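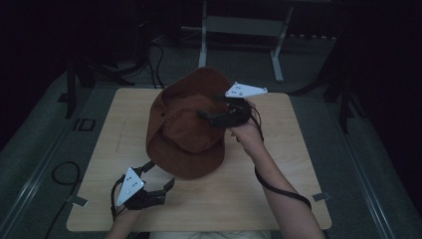
Getting a soft hat back into shape

Fabric hats lose their shape in storage, mostly at the brim. Check the care label first. If it says no steam, stop there and just brush it.

Fill the crown with a rolled towel until it feels firm. Hold a kettle or steamer around 6 inches away and keep it moving. Smooth the brim outward with your fingers, working from the crown to the edge.

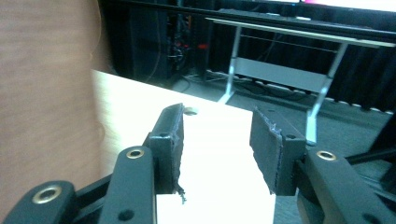 Leave the hat on the towel overnight, away from the heater. Suede-type fabrics need a soft brush once they are dry - always in one direction.

Do not hang a bucket hat on a narrow hook. It leaves a point in the crown that takes three or more steamings to get out. A shelf is fine, crown down.

Hala Hajji, 24/04/2025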